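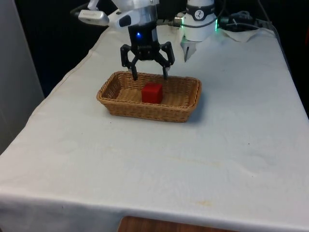 Radgate Robotics Club > Student Projects > Basket task, who is writing the grasp check?

cuvunley_kid
We have the block and basket demo on Sunday and I would like to settle one thing first. Does the arm get to look again after it closes the fingers, or do we trust the gripper width and move on? Natalina's version looks again. Mine doesn't. Mine is faster. I am told this is not the only thing that matters.

ncarbone
It isn't the only thing that matters. Your version carried nothing across the table last week with enormous confidence and then opened its fingers over the target like it was presenting a gift.

cuvunley_kid
Once.

ncarbone
I have the log. I will not be posting the log because I am a kind person.

Netano
Second-year opinion, worth what you pay for it. Width is fine for a solid block. If the fingers stop before fully closed, there's something between them. If they go all the way, you've got air. The camera check adds 11 seconds on the lab computer and you lose points for time.

hua_ngoc
Width tells you there's something between the fingers. It doesn't tell you it's the block. Ask me how I know what a basket rim measures.

Netano
ok how do you know what a basket rim measures

hua_ngoc
By picking up the basket. It went pretty well apart from being the wrong object. Gripper width said success, state machine said success, Thygesen said "hm."

Thygesen
I stand by "hm." Advisor hat on for a moment: the rules sheet gives you two attempts per run. Use that when you decide how much checking you can afford. Also, whoever set the approach height to a number with no comment next to it, please add the comment.

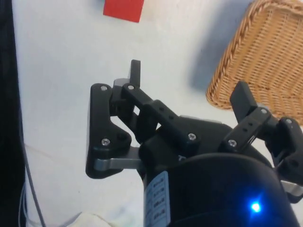
firstyear_pls_help
Sorry if this was covered at the February meeting, I missed it. Why do we stop above the object and open the fingers there, when we could open them on the way down?

ncarbone
So the fingers clear the basket wall. If they're still opening while the arm comes down, one of them can clip the rim and shove the whole basket over, and then every position you saved is wrong. Stop, open, wait for the gripper to report back, then go down straight.

firstyear_pls_help
Got it, thanks. And the waiting part is not optional?

ncarbone
The waiting part is extremely not optional.

cuvunley_kid
I have it at half a second and it's been fine.

hua_ngoc
A fixed sleep isn't waiting for the gripper to report back, it's hoping. Read the status and time out if it never changes. I'll send you my function, it's short, you can pretend you wrote it.

cuvunley_kid
I will pretend I wrote it better.

Netano
Still don't love the camera check. We logged 3,737 grasps last term and the wrong-object ones were nearly all from people starting with the basket in the wrong place. That's a setup problem. Put tape on the table.

ncarbone
Around 3,000 of those were you running the same pick overnight with nothing moved. I'd also do great on a test where the question never changes.

Netano
It's called a baseline, Natalina.

Thygesen
It's a fine baseline. It is also one position. Could you two compromise? Check width every time, and only look with the camera when the width falls outside what you'd expect for the block.

hua_ngoc
That still misses anything that happens to be the same width as the block.

Thygesen
It does. Write that down under known limits and you'll be ahead of most of the reports I grade.

cuvunley_kid
Fine by me. I'll merge it tonight if Natalina does the thresholds. Does anyone have the block measured with calipers? The number in the config is from a guy who graduated.

ncarbone
Thresholds yes, calipers no. They're in the drawer with the dead batteries, unless Netano took them home again.

Netano
bringing them back tomorrow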